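Front-item facing is a manipulation task in retail robotics in which a robot arm brings a product on a store shelf into line with the other products of its row. It is usually treated as a separate problem from bin picking, as the object stays upright and is approached from the side. The variant described by Vinh Đinh and coworkers at the Pledham laboratory is known as the Drernilen method and was first reported on 22 April 2018.

The method uses a head camera and a single two-finger gripper. The policy is trained on 500 teleoperated demonstrations, recorded on shelves stocked with bottled water, cola and other packaged drinks. Each demonstration is split into 4 phases: approach, contact, slide and release. A grasp point is predicted on the label band, where the surface is opaque. Depth readings on clear plastic are discarded.

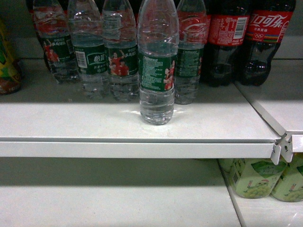
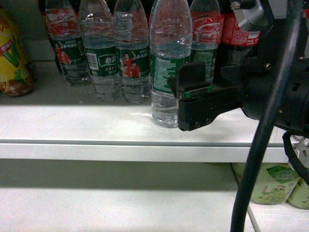
Spacing between neighboring bottles is the main limit on performance. The fingers need a clearance of 25 mm on the approach side. When less is available, the planner selects a push with the closed gripper, which is slower and can rotate the bottle. A second source of error is refraction: printing on a rear bottle may be seen through the clear one in front and assigned to the wrong object. The Ševčík filter, added in September, reduces such errors by comparing label outlines across 2 successive views.

A later version tested at Brerkarstead replaced the fixed phases with a learned switching rule. Cans and cartons are handled by a separate model.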